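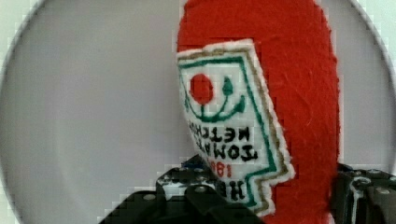

Unit 2: Pretend Food and the Kitchen It Lives In
Rornness School of Making, Toys and Domestic Objects
Handout for the second session, revised 2021-12-04

Bring the handout, a pencil and a willingness to take a felt condiment seriously. Last year's group managed it by the tea break.

1. What we covered last time
Scale, mostly. We left off at the question of why a toy kitchen is allowed to be wrong about size when a dolls' house is not. Your notes on the Nkuna reading are due at the start of this session. The limit was 300 words. One person handed in 1,251 on the subject of miniature teapots and has been asked to think about what they did.

2. Soft food
Felt food is the oldest trick in the drawer: cheap, quiet when dropped, and forgiving of anyone who cannot cut a straight line. It has one serious drawback, in that most foods aren't furry. The maker has to persuade you past that, and usually does so with one strong signal.

With a bottle shape in red felt, the signal is the label. The body is just a tall rounded lump, and a slightly pilled one. Stitch on a white patch with a shaped outline, a green line inside the border, a solid red circle for the tomato and a bit of embroidered vine, and everyone over the age of three knows which shelf of the fridge it belongs on. The red circle has no shading, no seeds and no shine. It's a dot. The green does the rest.

Terms to know:
Appliqué: a shape cut out and stitched on top.
Pilling: the small fuzz that comes up on felt. Collectors call it wear. Parents call it something else.
Cue: the one detail that carries the identification. Cover it with your thumb and see what you've got left.

3. Hard food
Work through the cues again with the hard pieces. A banana could be sold to you as a plain yellow curve, yet the toy version is very often part-peeled, with the flaps thrown open. No real banana has stayed in that state for longer than it takes to answer the phone. The orange comes as a slice, so that the segments and the white rind can do the talking. The strawberry gets its green top. The tomato has the hardest life of the lot: a small red ball is a small red ball, and without a stalk it might as well be a snooker accessory. In your notes, write "possibly a tomato" and move on. We give marks for doubt.
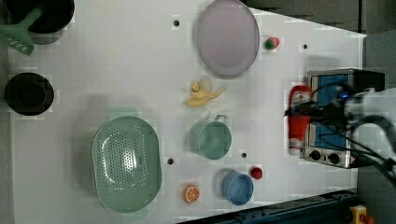 4. Pots, plates and the colour problem
Cookware in a mixed set has to get along with the food, and the colours tell you how hard anyone tried. Lavender for the plate, sage for the cup, mint for the colander and the slotted spatula, pale blue for the bowl: these are the colours of a kitchen that has been to a paint shop. Then there are the dark pots, which have been to no such place and look like pots.

Things worth arguing about in your groups:
The cup has a metal handle. Does that push it towards the real or the pretend end of the table?
A colander needs holes to be a colander. Does a toy one need them as much?
The oval plate and the oval colander are near cousins in outline. Which would you recognise first if both were painted grey?
If a piece of fruit sits next to a plate and never on it, is the table laid or merely occupied?

Please don't tidy before you draw. Every year somebody stands the cup up "to be helpful" and ruins six people's sketches.

5. The toaster oven

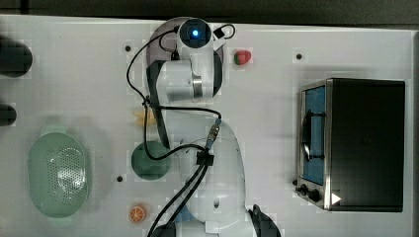 Appliances are where a play kitchen stops being charming and starts having opinions. A toaster oven seen from straight above is a flat box, and the flat box is what most students draw, at great length, with a ruler. The character is all on the front: a glass door with a blue tint, steel round it, a pair of black knobs. Draw the top if you must. Give it a minute and then get down to the door.

The Drornilberg chapter calls this "frontality" and spends 261 lines on it. You may skip to the diagram.

6. For next time
Read the Katavero catalogue essay on printed tins, which is short and only occasionally cross.
Choose one item from this session and write out its cue in a single sentence. Then cover the cue and write the sentence again.
Anyone still holding scissors from the June workshop, bring them back.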